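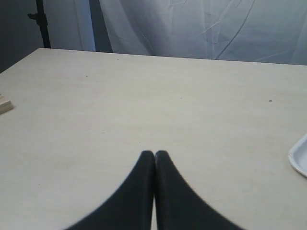
The second stage of the Ruvard map project covered cleaning, flattening and rehousing the drainage and estate maps that came to us from the old water office. Work began in January, once the heating in the map room had been repaired, and has gone on without a long break. Most of the sheets are larger than anything else we hold and had been rolled for decades, so the first need was somewhere to open them out. They are worked on over a broad tabletop in a pale beige, a colour that suits the job well: soot and flakes of old backing cloth show up against it and can be brushed away before the next sheet is laid down. We would ask for the same colour again if the room were ever extended.

This report covers the work done under the Ollano grant since our last letter. It follows the headings in the grant agreement, with an extra section on the tracings, which were not in the original plan.

## Where we are

The collection as listed at the start was 208 sheets. All of them have now been surface cleaned. Of these, 100 have also been flattened, repaired where needed and moved into their permanent folders. The rest are clean and stable and are waiting for their turn in the humidity chamber.

We had hoped to be further on with the flattening. The delay comes mainly from the linen-backed sheets, which take up moisture unevenly. The paper relaxes well before the linen does, and if the sheet goes under the boards too soon the old curl comes back within a few days. We lost several weeks finding this out. The sheets affected were not damaged, but they had to go through the chamber again. We now leave the linen-backed maps overnight and press them the following morning, and the results have held.

The plain paper sheets have given little trouble. A few had been mended with brown gummed tape, and this was lifted with a damp poultice where it was pulling at the paper. Where it was lying flat and doing no harm we left it alone. Each case is noted on the sheet's condition form.

## Cleaning

Cleaning was done with smoke sponge and soft brushes throughout. No wet cleaning has been attempted. The colour washes on the estate maps are not all fast, and the green used for meadow moved at once when tested with a barely damp swab in a margin. The blue used for watercourses seems sound, but we decided to treat the whole set in the same way.

The dirt was heavier than the survey suggested. The outside turn of each roll had taken the worst of it, and on some maps there is still a grey band along one side which we do not expect to shift. It doesn't get in the way of reading them. Pencil notes were avoided during cleaning, even when faint, as many record changes to sluices and field boundaries made after the maps were drawn. They may turn out to be of more use to readers than the printed or inked work.

## The tracings

A bundle of tracings was found inside one of the larger rolls. They show proposed works on the lower drain, and at least some of the works seem never to have been carried out. They had not been listed by the water office and were not in our application.

The tracings are brittle and should not be handled by readers. For now they have been eased open as far as they will safely go and put in shallow boxes with tissue between them. We have not included them in the figures above, and no grant money has been spent on them apart from a small amount of tissue. We would like to talk to you about whether they could be taken into the last stage of the project. If that isn't possible we will look elsewhere - they belong with the maps and it would be a pity to treat them separately.

## Storage

The folders were supplied by Grurnero, who also made the outsize boxes. The first delivery of folders was cut slightly short on the long side, which meant that the largest maps stood proud of the edge. Grurnero replaced them at no charge, and we kept the short ones for smaller sheets, with their agreement.

The plan chest drawers have been cleaned out, waxed on the runners and relabelled. One drawer still sticks in damp weather. We have put lighter material in it and will ask the joiner to look at it in the summer when the wood has dried out. The chest has been moved away from the outside wall, leaving a gap for air to pass behind it. Readings taken since the move are steadier than before, although the room is still damper than we would like in wet spells. The gutter over that corner was cleared by the building's owners in March and this has helped.

Maps that are too large for the drawers, even flat, are to be stored rolled on wide tubes, with the drawn side facing out. This is a change from the application, where we said that everything would be stored flat. The cost of a second, larger chest would have taken most of the remaining budget, and the floor is not strong enough for it without further work.

## Cataloguing

Records are being made in Atinga, using the short form agreed with you. Each has a title, a scale where one is given, the parish or parishes covered, the surveyor if named, and a note of condition. Dates have been a problem. Many of the sheets carry a survey date and then a later date of copying, and the old water office list used one or the other without saying which. We are entering both. Where only one is present and its meaning is not clear, the record says so.

Place names are entered as they are written on the map, with the modern form added in a separate field. This has slowed things down but means a reader can search by either. A number of small farms have no modern form at all, having been cleared or merged, and for these we have given the nearest lane or bridge.

The records are not yet public. We want to check the whole run for consistency before it goes live, and it makes sense to do this in one pass after the flattening is complete.

## Access

The map room has stayed open to readers by appointment during the work, in the afternoons. We asked people to give us notice of the map they wanted so that it could be moved forward or held back as needed. This has worked well enough, and only a small part of the collection has been out of reach at any one time.

Most requests have come from people looking into flooding on the low side of the town, with a smaller group interested in the estate boundaries. The drainage maps have also been consulted by a local farm trying to find the line of a buried culvert. They found it within a field's width of where the map shows it, and have sent us a sketch, which we will keep with the sheet.

A public afternoon was planned for the spring and has been put back to October. The sheets most people would want to see are among the linen-backed ones, and we would prefer to show them when they will lie flat.

## Money

Spending is in line with the budget overall. Folders and boxes came in under the estimate, and the repairs to the humidity chamber came in over it. The seal on the lid had perished and had to be replaced along with one of the hinges. The saving on the first covered the overspend on the second.

We have £2,000 left in the materials line. Part of this is set aside for tubes and outer wrappers for the oversize maps. We ask your permission to move whatever is left after that into cataloguing time, where the extra work on dates and place names has used more hours than we allowed. A revised budget sheet is attached. No increase in the total grant is being asked for.

## Next steps

Flattening goes on through the summer, starting with the remaining paper sheets while the weather is dry and going back to the linen-backed maps after that. The tubes will be ordered once the final measurements are in. Checking of the catalogue records will start in September.

We need decisions from you on 2 points, the transfer from the materials line and the tracings. The first is the more pressing, as it affects the hours we can offer from August. The tracings can wait until your autumn meeting if that is easier, and we can send scans of the ones that open fully if these would be of help.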